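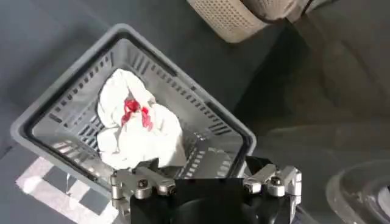 Re the Stamari cloths, sorry for slow answer, I've been at my mother's since yesterday and her internet is terrible. Lilla, you asked whether you can wash the curds cloth with the rest of the kitchen stuff. I wouldn't. Rinse cold first, always cold, hot sets the milk and then you'll never get the smell out. Then boil it in a pot with a spoon of washing soda, no soap. After that a shallow gray plastic basket with slots in the sides and the bottom, like the one with the white cloth in it, is fine for carrying it out to the line. Don't leave it crumpled overnight though, I lost a good one to mildew that way in December.

Lilla Oláh wrote:
> Hi all, second try at the fresh cheese from the Etia handout and
> it went sour again. Curds were nice and firm, tasted OK out of the
> pot, but after hanging overnight it had a sort of barn taste. I
> used 87 degrees like the handout says. Is that too hot? Milk was
> from Somogyi, the unhomogenized one. Also can the cloth go in
> with the dish towels? And how long do you all hang it, the handout
> says 24 hours which seems like a lot
> Lilla

87 is fine for a vinegar cheese. Wouldn't go over 90. For a rennet one way too hot but that's not what you're making.

Barn taste is the cloth, I'd bet money. Or the hanging. 24 hours at room temp is too long, no idea why Etia still prints that. I do three hours over the sink, then in the fridge in a strainer with a plate under. Salt before it goes in the fridge, not after.

Somogyi milk is good, used it all winter. Check the date, the shop by the station keeps it too long on the shelf.

Someone asked about yield (Alois?). Last batch I got 448 grams out of the big pot, the one before was 407 from the same amount of milk. Only thing I changed was waiting longer before straining. So wait teh full ten minutes, lid on, don't stir.

Oh and the whey, don't throw it out. Bread, soup, whatever. Not on the tomatoes, I know Alois Ammann swears by it but mine hated it.

Have to run, will send the Lita recipe when I find the card

M.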